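About us

Hi, I'm Ankica Radulović, and Utent is what happened when my spare room filled up with other people's old desktop computers. We take in towers that offices and schools are done with, open them up, sort out what's still good, and pass working machines on to people who need one. Ognjen Todorova joined me early on (he came to drop off a monitor and stayed for dinner) and these days he handles pretty much everything with a screw in it.

We moved out of the spare room in February and into the old Trajkovski upholstery shop, so now we have real workbenches, real shelves and a door wide enough for a pallet. Last year we went through 800 towers in here! Most were plain office desktops, and I love them for it — they come apart nicely, and there's plenty of room inside once you've learned where all the cables like to go. Black bundles, yellow and black power wires, the odd orange one wandering off toward the motherboard. You get to know them.
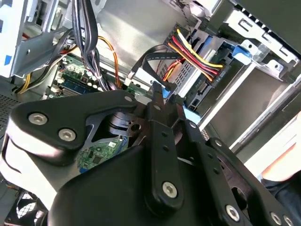 What we do with a tower

Side panel off first, then the case goes down flat on its side with the insides facing up. We check the power supply and read its sticker, look over the board, and see which memory is worth keeping. Sticks go in a tray by size. Processors come out if the board is headed for recycling.

Drives get their own routine. Every one is wiped or destroyed, and you get a sheet listing the serial numbers. I'm a big fan of cases where the drive sits in a plastic carrier, the blue kind especially, as you can slide one in or out of its bay without hunting for a screwdriver. 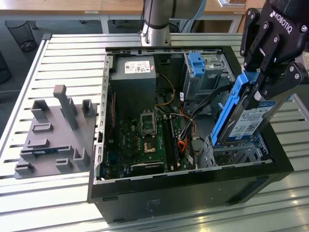
Ognjen would add that you should never force a drive that's going in crooked, and he's right, I have the bent bay to prove it. Once a machine is back together it runs overnight on the test shelf, and then it gets a fresh system and a wipe-down.

Sending us your computers

We pick up from offices with ten towers or more, and anyone can drop off one or two at the front. Leave the cables in the box if you have them — we always run short of power cords. No printers, please!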